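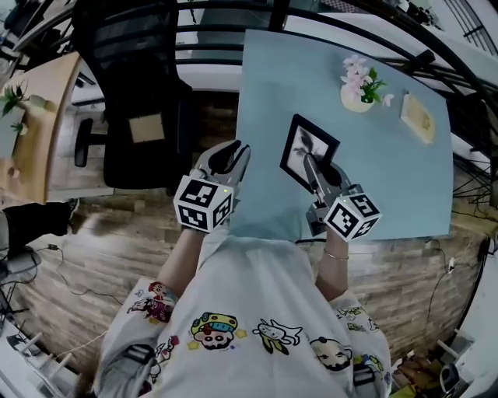
Session 5: Reading a first report of a crime

Early crime stories are built from very little, and they rarely admit it. A reporter gets a tip, a short clip and a line from a police spokesman, and an hour later there are five paragraphs online with a motive in them. Before you believe any of it, ask who was in a position to see. Even a witness at arm's length gives you a thin account. Someone looking straight down at a light blue table could swear to a small black picture frame and a white sweatshirt with cartoon characters on it, and still have no idea whose frame it was. Witnesses to a robbery get less time and a worse angle.

Our case is the Brenbridge pawnshop robbery, which you read for today. The first story, by Marta Tymoshchuk, went up at 11 in the morning. It said "masked men" had taken "a large sum" and were "believed to be linked to" the Panasiuk haulage firm. Believed by whom? The story doesn't say. I have read it many times and I can't find a single person in it who holds that belief.

By evening the other outlets had the same link, now stated flat. Danylo Hrynyshyn's version credits "several media reports." Follow them back and they all land on the first story. One source copied five times is one source.

Then look at the money. Tymoshchuk has a large sum. Hrynyshyn has some 20 thousand dollars. The shop's owner, Zakhar Kuzmenko, had by then spoken to one local radio station and declined to give a figure. An owner with an insurance claim pending is a poor source for a total in any case.

The police statement came out 2 days later. It confirmed a robbery and one minor injury. It did not mention Panasiuk. Only one of the outlets went back and changed its text, and it did so without a correction note.

Words to distrust on sight: linked to, known to police, from the entourage of, sources close to, reportedly.

For next time: read Bohdana Dmytriv's court report from May. Mark every claim with the name of whoever made it. Where there is no name, write "none" in the margin. Bring the marked copy, since Beca Gape will be collecting them at the door.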